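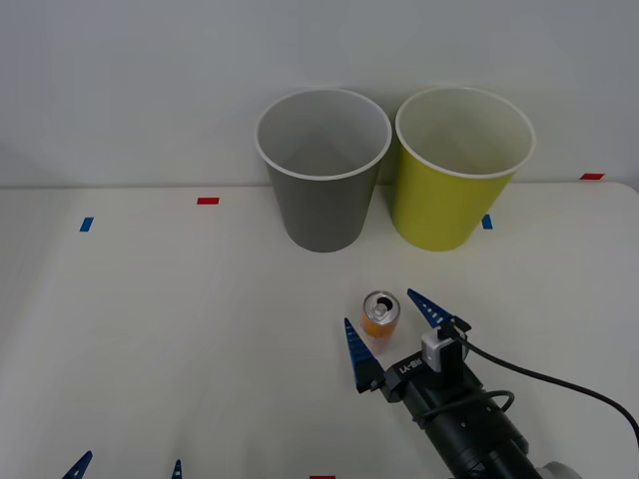 Harish Unnithan told me I'd be sending the thing back inside a month, that every countertop water carbonator ends up in the cupboard behind the fondue set, and that mine would be no different. I'm writing this after a whole summer with the Oltel and I'd like it noted that I still use it every single day. (He has a point about the fondue set. Ours has been out once.)

So, the Oltel. It's a soda maker, the kind with the gas cylinder in the back and a bottle that clicks into the front. I bought it in April after adding up what we were spending on canned seltzer, which was a bad evening. I looked at the Tomum as well, and it's a handsome machine, but it has to be plugged in and I have exactly one free outlet in the kitchen and the toaster lives there. The Oltel needs no power at all. You push down a big button on top, it makes a rude noise, you let go, you do it again. Three pushes is what I like. My husband does five and his water practically bites you.

Setup was quick except for the cylinder. The booklet says to screw it in until snug, and my idea of snug was not the Oltel's idea of snug, so the first night it hissed at me from the counter until I got up and gave it another quarter turn. After that, fine! I've changed the cylinder twice since and had no trouble either time, though I do wish the back panel came off more easily. There's a little tab you have to squeeze and if you have short nails you end up using a spoon handle.

Taste. Well, it's fizzy water, so it tastes like whatever comes out of your tap. Ours is a bit chalky and I run it through a filter pitcher first and chill it overnight. Cold water makes a huge difference, by the way. The first bottle I made was straight from the faucet and it went flat before dinner was on the table, and I was all ready to write an angry review. Put the bottle in the fridge first. The booklet does say so, on page 6, where I hadn't looked.

We had people over for my sister's birthday and I used it for everything: plain, lime, and a sort of ginger thing I made from a Soliman syrup that was supposed to be for cocktails. That last one was the big hit with the kids and I had to keep running back in to make more. If I'm picky, and I am, one bottle at a time is slow going when you've got a yard full of people. A second bottle helps a lot. The Oltel only comes with one and the spare costs more than I think a plastic bottle should.

Other gripes: the drip tray is shallow and gets grimy along the back edge, and you can't put the bottle in the dishwasher. I forgot that once and now I own a slightly leaning bottle. It still seals. Also please don't carbonate anything except water. I tried iced tea, and I was wiping the underside of the cabinets for a good while afterward.

The box claims up to 51 bottles from a cylinder. I haven't kept a tally but I'd be surprised if we got that many, given how my husband leans on the button. A friend who pushes once and calls it done might manage it.

Would I buy it again? Yes, and I'd get the second bottle in the same order and save the shipping. I'd skip the flavor sampler, too. The peach smells like shampoo, and there's a full bottle of it in my pantry if anybody wants it.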